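Pont levant de Dramstead : entretien avec Josefien Verschueren sur la mécanique du prochain coffret Prudonach

Le pont levant de Dramstead arrive en mars au catalogue Prudonach. Le modèle, en briques à tenons au pas de 8 mm, mesure 90 cm de long tablier baissé et comporte une travée centrale mobile entre deux pylônes. Josefien Verschueren en a conçu la structure et la transmission. Elle a dessiné auparavant des grues portuaires et un transbordeur pour la même gamme. L'entretien a porté sur les choix de transmission, les tolérances des nouvelles pièces et la notice.

La première question concernait le contrepoids. Sur la plupart des ponts levants en briques, le tablier est tiré par un treuil et redescend par son propre poids. Josefien Verschueren a écarté cette solution dès la première maquette. « Un treuil sans contrepoids, cela tient sur une travée courte. Au-delà d'une trentaine de tenons, l'axe du tambour se met en torsion, et le côté opposé à la manivelle prend du retard. On le voit à l'œil nu : le tablier monte de travers et se coince dans les glissières. »

Le coffret utilise donc deux contrepoids lestés, un par pylône, reliés au tablier par quatre cordons. La masse embarquée est légèrement inférieure à celle de la travée. « Je ne voulais pas d'équilibre parfait. Avec un équilibre parfait, le tablier s'arrête n'importe où, ce qui plaît en démonstration, mais il ne se verrouille plus en position basse. Il faut garder un peu de charge sur les appuis. »
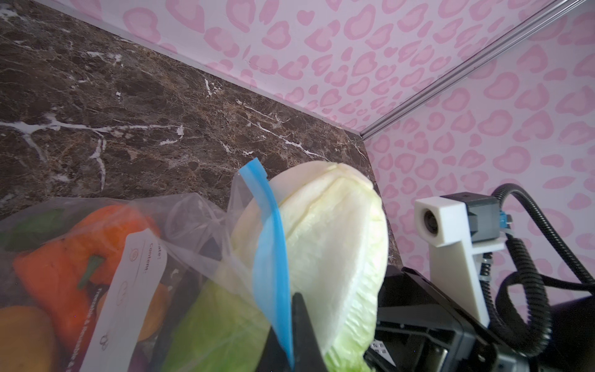 Transmission et synchronisation des pylônes

Les deux pylônes sont entraînés par un arbre commun qui passe sous la voie, dans un caisson de deux briques de haut. Chaque extrémité se termine par un renvoi conique, puis une vis sans fin. La conceptrice reconnaît que la vis sans fin a été discutée en interne, à cause de sa lenteur. « Il faut 58 tours de manivelle pour une levée complète. Certains trouvaient cela excessif. Avec un train d'engrenages droits on descend beaucoup plus bas, mais le système devient réversible et il faut ajouter un cliquet. Le cliquet, c'est une pièce d'usure, et il claque. »

L'arbre est composé de segments assemblés par des manchons. Chaque manchon introduit un jeu angulaire, et ces jeux s'additionnent. Sur le premier prototype, les segments étaient courts et nombreux, pour réemployer des axes déjà au catalogue. Le décalage entre pylônes atteignait un demi-tenon en fin de course. La version retenue emploie des axes de 12 tenons, plus rares, soutenus à mi-longueur par un palier. « Le palier n'est pas là pour le poids. Il empêche l'axe de fouetter quand on tourne vite. Si on l'oublie au montage, le pont fonctionne quand même, mais on entend la différence. »

Un moteur peut remplacer la manivelle. L'emplacement est prévu dans la culée nord, derrière un panneau de trois tuiles lisses. Aucun moteur n'est fourni. Josefien Verschueren conseille une motorisation lente, avec un limiteur de couple en sortie : « Il y a une butée en haut et une butée en bas. Sans limiteur, ce sont les manchons qui cèdent, en général celui qui est le moins accessible. »

La poulie à gorge profonde

Une seule pièce a demandé un nouveau moule, la poulie de tête. Les poulies existantes ont une gorge peu marquée, et le cordon en sortait lorsque le tablier subissait un choc latéral. La nouvelle gorge est plus profonde et ses flancs sont plus fermés. Le moule a été réalisé par l'atelier Van Leeuwen, qui a livré trois états successifs avant validation.

« Le premier état avait une ligne de joint au fond de la gorge. C'est l'endroit le plus simple pour l'outilleur, et le pire pour un cordon tressé. On a déplacé le plan de joint sur la joue de la poulie. Cela complique l'éjection et allonge un peu le cycle. » Le deuxième état présentait un alésage trop serré, qui freinait la rotation sur un axe neuf. Le troisième est celui de la série.

La matière a également changé en cours de projet. Les premiers essais étaient en ABS, comme les briques. La série est en polyoxyméthylène, mieux adapté au frottement. La teinte s'en ressent : le gris de la poulie n'est pas tout à fait celui des pylônes. « On l'a mesuré, l'écart est faible, mais il se voit à la lumière du jour. Je préfère le dire avant que les acheteurs ne le remarquent. »

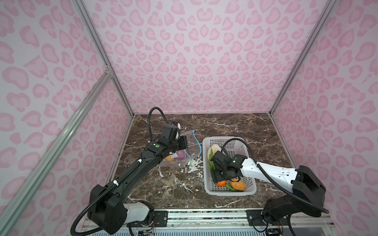 Club Fiva, section Ponts et ouvrages d'art

Les membres de la section avaient transmis plusieurs questions sur la compatibilité avec les voies existantes. La voie du pont est au même écartement que celle des ensembles ferroviaires Prudonach. Le passage entre partie fixe et partie mobile se fait par une coupe droite, sans aiguille de recouvrement. L'interruption est inférieure à un millimètre lorsque le tablier repose sur ses quatre appuis. Les wagons à essieux rapprochés la franchissent sans difficulté. Pour les locomotives longues à empattement rigide, la conceptrice recommande une vitesse réduite.

L'alimentation des voies électrifiées n'est pas assurée d'une rive à l'autre. « Il aurait fallu des contacts à lamelles sur les appuis. On en a monté sur un prototype, cela marche, mais les lamelles soulèvent le tablier d'une fraction de millimètre et on perd l'alignement des rails. Les deux rives doivent être alimentées séparément. »

Notice et ordre de montage

La notice de la travée mobile compte 53 étapes et précède celle des pylônes. L'ordre inverse semblerait plus naturel, mais le réglage des cordons suppose un tablier terminé, posé sur des cales. Les cordons sont livrés coupés à longueur, avec un embout serti d'un seul côté. L'autre extrémité se bloque dans une noix à vis, accessible par le sommet du pylône.

« Il faut régler les quatre cordons tablier baissé, sans tension, puis faire une levée complète et reprendre. La première levée met les nœuds en place. Si l'on règle une seule fois, il faut tout démonter une semaine plus tard. »

Interrogée sur une version à double voie, Josefien Verschueren indique que les pylônes ont été dessinés avec une réserve de deux tenons en largeur de chaque côté. Les contrepoids, eux, devraient être entièrement repris, de même que le caisson de l'arbre. Aucun développement n'est engagé à ce stade. Le plan de la culée nord, avec les cotes du logement moteur, sera joint à la notice imprimée.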